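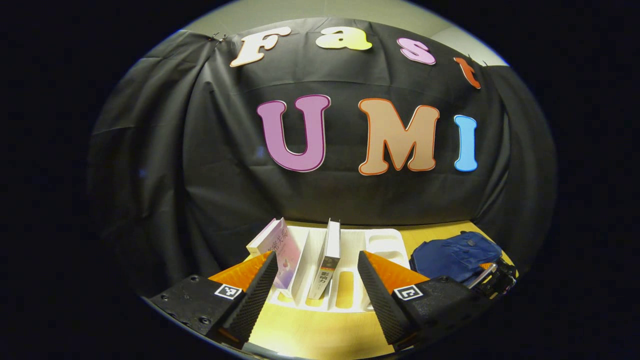 Tag tracking drops out on one finger when the gripper closes on thin objects

Asked June 2022 | Viewed 3021 times | 4 votes

I am comparing two sets of fingers for a hand-held gripper with a wide-angle camera. Set A is the Kekis soft finger, stock. Set B is the same geometry with a ribbed rubber pad glued to the contact face. Each finger carries a square marker on the side, and I take the gripper width from the distance between the two markers.

The test task is pulling a book out of a slotted plastic tray and putting it back. With set A the width reads clean for the whole episode. With set B the right marker disappears for several frames near full close, and the width output jumps. Thick books are fine. Thin ones fail on most tries.

Camera exposure is fixed. Fisheye calibration was redone after the finger swap, reprojection error unchanged. Controller is a Getby running at 400 Hz, but it only logs and does not drive anything in this setup.

Is this the pad or the detector?

Answer 1 (accepted)

Probably the pad, indirectly. Added thickness on the contact face changes where the finger bends, so near full close the base twists and the marker turns away from the lens. Near the rim of a fisheye view a few degrees is enough to lose the corners.

Check it without the detector first. Close the gripper on a thin book, hold it, save a still, and undistort only the patch around the marker. If the white margin is gone on one side, it is a geometry problem. Move the marker mount toward the base of the finger, redo the zero-width reading, and run the same books again.

Also log left and right detections separately. If only one drops, you can assume symmetric travel and fill short gaps from the other. I would not do that for gaps longer than 4 frames.

Answer 2

Had the same with Giannakopoulos pads. Turn up the lights.

Comment on answer 2: Lighting was the same for both sets. Shutter is at 430 in driver units, tried double, no change.

Answer 3

If you have Redo installed, replay the set B episodes with the minimum marker perimeter lowered. The default is too high for markers out at the edge. It costs some false hits on printed covers, filter those by ID.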